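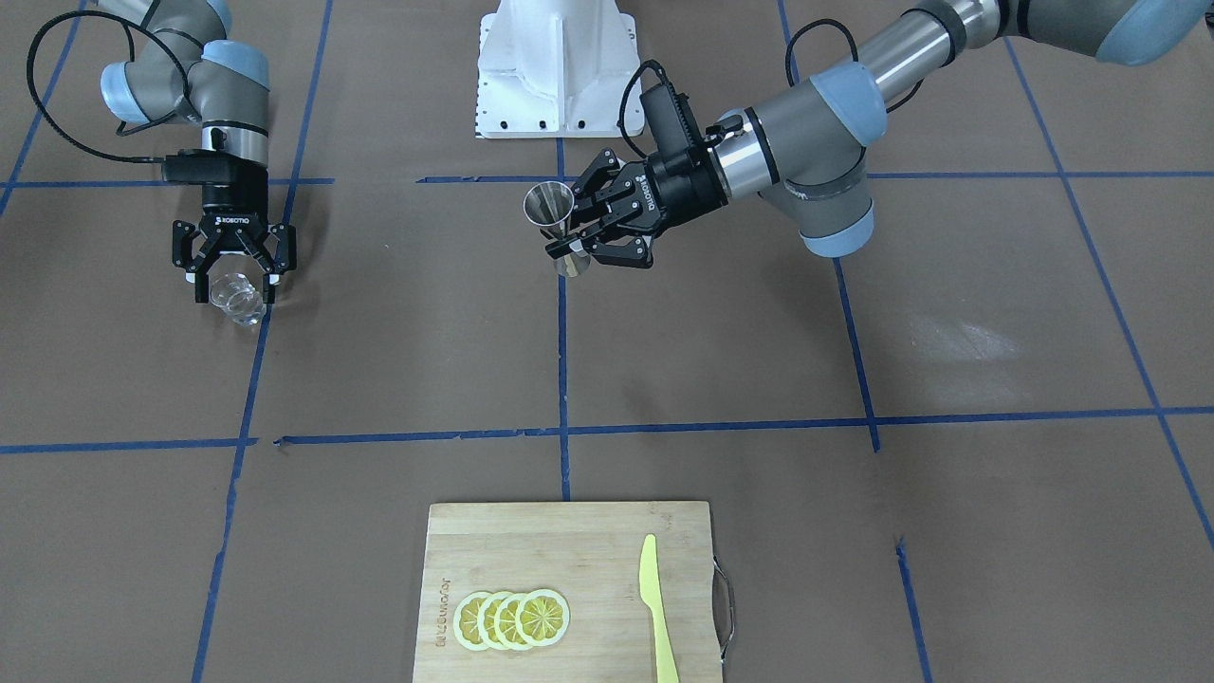
By J. Howlader | Filed under Kitchen, Drinks & Company | 2 min. of prep, 463 comments

Okay, so you all know I am the person at every family thing who ends up making the drinks. I don't even drink that much! I just like having a job at a party. And since I wrote about lemonade pitchers last February my inbox has been full of questions about lemons, jiggers, how to get glasses clean, and (my favorite) whether you really need a "bar." You don't. I have one end of a counter and a cutting board. So let's get into it, in no particular order, because that's how my brain works.

Lemons first

Buy the heavy ones. Pick up two that are the same size and take home the one that weighs more, it's going to have more juice in it. The really bumpy thick-skinned ones are pretty but a lot of what you're paying for is pith. If you're only using them for slices the look matters more, so there I'll go for a smooth skin with no soft spots.

Wash them even if you're not eating the peel. The peel is going in somebody's glass! Warm water and a good scrub with a vegetable brush takes care of the wax.

For wheels, cut off both ends until you can see flesh, then slice straight across. I aim for about the thickness of two stacked quarters. Any thinner and they flop over the rim, and if you go thick they take up the whole glass and bump you in the nose. If you want them to sit on the rim, make one cut from the center out through the peel. Flick out the seeds with the tip of the knife while the slice is flat on the board, so much easier than fishing them out of a drink.

And don't slice the whole bag! Four slices will get you through the first round, and the rest of the lemon can sit cut side down on a saucer till you need it. Lemon slices that have been out all evening get dry and curly at the edges. I've tried the damp paper towel over the top and it does help, but fresh is better.

Plastic knives are fine, I said it

I got so much mail about this last time. Yes, I like a plastic knife for citrus, the kind with a bit of a serrated edge. Lemon juice is hard on a carbon steel blade, and I have a nice one I'd like to keep nice. The bright yellow ones are also easy to find when the counter gets crowded, plus I'm relaxed about handing one to a ten-year-old who wants to help. They do get dull -- when yours starts squashing the lemon and spraying juice at you, it's time for a new one. If you own a good little serrated paring knife, use that and ignore me.

The board

I keep one small light bamboo board only for fruit and drinks stuff. This is the best change I've made in my kitchen in years. My old board did everything and for a whole summer our lemon water had a little hint of onion to it. Yuck.

Rinse bamboo right away after lemon, wipe it, and stand it up on its edge to dry. Don't soak it and don't put it in the dishwasher, I split one that way and it was only a month old. A bit of food-safe mineral oil when it starts looking pale and thirsty. If it already smells like something, rub it with coarse salt and a spent lemon half, leave it five minutes, rinse. I do that most Fridays with whatever lemon is left over from the week.

If it slides around, put a damp dishcloth under it. I have a Zurwood board with rubber feet and I still use the dishcloth.

Jiggers, and which end is which

People find these confusing, so: the double-cone kind is two measuring cups stuck together at the skinny ends. The bigger cone is usually your main pour and the smaller one is for syrup or juice or whatever you need less of. BUT they are not all the same size. Mine from Liveder holds a different amount on the small end than the one I inherited from my aunt, and I made some very sour lemonade before I figured that out. Take yours to the sink, fill each end with water, and tip it into a regular measuring spoon until you know what you've got. Write it on a bit of masking tape inside the cupboard door. Done forever.

Hold it level, by the waist, and fill it to the rim. Then tip it in one quick move. If you pour slowly it runs down the side and onto your hand and your sleeve and then you're sticky all night. Do it right over the glass so any drips land where you want them.

Stainless steel is the way to go, I think. It rinses clean in a second and you can drop it on a tile floor (ask me how I know). Dry it with a towel though, or it gets those cloudy water spots. A drop of white vinegar on a soft cloth brings the shine back.

Glasses with ridges

I love a clear faceted glass. They make plain old tap water look like an occasion! They're also easier to hang on to when there's condensation, and you don't see every single fingerprint.

The trouble is that all those grooves hold on to soap film. If yours have gone foggy, soak them in half warm water and half white vinegar for a good fifteen minutes, go over the grooves with a soft old toothbrush, and rinse. If they're still foggy after two rounds it may be etching from the dishwasher, and that one you can't fix, sorry. They're still perfectly good for toothbrushes or pens.

Don't put ice in a glass that's just come out of the dishwasher. Let it cool all the way down first. I lost half of a Valach set learning this.

My not-really-a-recipe lemonade for one

Two of the big end of the jigger of lemon juice, one of simple syrup, then cold water and ice up to nearly the top. Stir, taste, fix it. One lemon wheel on the rim and one in the glass if you're feeling fancy. For simple syrup I stir 600 ml of sugar into the same amount of hot water and keep it in an old 700 ml bottle in the fridge (it never quite all fits, the rest goes in a jam jar). It's good for a couple of weeks. If it goes cloudy, toss it.

Set up before anyone gets there

Put down something to catch drips. I like brown paper on the counter, it goes in the bin afterward and the counter underneath is hardly even sticky. Board closest to you, knife on the board, glasses to one side and the jigger on the other, ice last. A little bowl for seeds and ends. And a damp cloth! I always forget the damp cloth.

Next time I'm doing ice, because so many of you asked about the cloudy kind. If you have a trick for getting trays out of the freezer without spilling, please leave it in the comments, I've tried them all and my floor is wet.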